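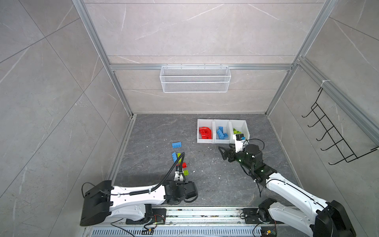
# Re: Sorting the bricks by colour, does anybody still do it?

Hello all,

Prasanna Marikar wrote:

> We have moved to the new room in Stockdale and the bricks travelled in one big sack. Now everything is mixed. Before I spend an evening on it: is it better to sort by colour or by shape? And do you use one deep box or several small ones? My last deep box was a mistake, the children only played with what was on top.

Dear Prasanna,

I am for colour, and for small bins. We keep three white plastic bins side by side in a row, red on the left, blue in the middle and lime green on the right. I have tried it by shape also, in January, and I gave up after one week. The arches, for example, where do they go? With the long ones or in a bin alone? With colour there is no such discussion. A red arch goes to the red pieces and it is finished.

You will see in my picture that the work is not complete. Two blue bricks, two green and a red one are still on the floor to the left of the bins. For me this is the normal state of things.

Some points from my experience, maybe they are useful:

- Put the bins against each other without a gap. Small pieces love a gap.
- Do not fill them to the top. A child must be able to put the hand in and turn the bricks over.
- Begin with the colour you have most of. The heap becomes smaller quickly and you keep your good mood.
- If you have a hanging basket, keep it free for the odd pieces. Our white wire one on the back wall is empty at the moment, but a wide mesh is only good for larger things, so please check this before you buy.
- A dark floor shows every white crumb. I sweep after sorting, never before.

I bought our bricks second-hand from the Folten sale, 400 pieces in one lot, and the first sorting took me two evenings with the radio on. Now it is a short job if it is done the same day.

One question back to you and to the list: what do you do with bricks of mixed colour? The Kinano sets have 23 of them, half yellow and half white, and I have put them in a paper bag until I have a better idea. A fourth bin would fit, but then the row becomes too long for my taste.

With kind greetings to everybody, and good luck with the sack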